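Reading Corners and Quiet Time in a Primary School
Student project report, second-year teacher education
26 March 2021

1. Background

For my school project I was placed in Sadgate Primary, a public school with 600 pupils. The school wanted to know if the reading corners, which were put in every classroom two years ago, are still used in the way they were planned. Each corner has a shelf, a rug and a box with books sorted by level. The children go there after lunch for quiet time, and also when they finish a task early.

My question was simple: do the children in grades two and three choose books which fit their reading level, and does a short talk with the teacher change what they choose? I read three studies about free reading before I started. Most of them describe older pupils, so I was careful in using their results.

2. Method

I worked with five classes, 129 children in total. For four weeks every child filled in a small reading card after quiet time. On the card they wrote the title, the color of the level sticker and one word about the book. Children who could not write the title yet were allowed to draw the cover instead.

In the third week the teachers began to hold a talk of five minutes with a small group before quiet time. They asked what the children read last and what they would like next. The teachers did not tell them which book to take. I had planned to have all groups talk every day, but this was not possible with the timetable, so each group had two talks per week.

The cards were collected in Fillura, the program which the school uses already for attendance. I had to type them by hand and this took much more time than I expected. In the end I had a little under 2000 cards that could be read. Cards with no title and no drawing were left out.

3. Results

In the first two weeks many children took the same few books again and again, mostly the ones which lay on top of the box. The comic series from Jelter was the favorite in all five classes — also with children for whom the text was clearly too hard. When I asked them, they said that they look at the pictures and make up the rest.

After the talks began, more children took a book from their own level or one level higher. The change was strongest in grade three. In grade two it was small, and in one class I saw no change at all. This class had a substitute teacher for part of the time, and I think the talks there were shorter.

The one-word answers were also interesting. At the start, 40 children wrote only "good" on every card. Later I found words like "scary," "itchy" and "too long," which the teachers could use in class.

4. A writing lesson from the project

One teacher asked me to prepare a lesson that connects the reading cards with writing. I used the method from the Shiferaw workbook, where children collect describing words before they write a sentence.

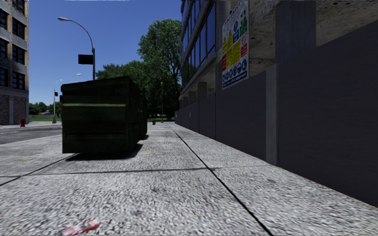

Describing words were the weak point for most children in grade two, and the lesson gave them ten minutes to collect some in pairs. A first answer is often only a color, so the teacher asks for a second and a third word. For a dumpster like this one, "green" can become "dark green," then "long" and "scuffed," and the sidewalk can be "grey" and "speckled." After this the pairs wrote two sentences and read them to another pair.

5. Limits and next steps

Four weeks is a short time, and I had no class without talks for comparison. I also could not check if the children really read the book on the card. If the school repeats the project in July, before the summer break, I would suggest fewer cards — one per week is enough — and a fixed place for the talks in the timetable. The books in the box should also be mixed every Friday morning or at another regular time, so that the same titles do not stay on top.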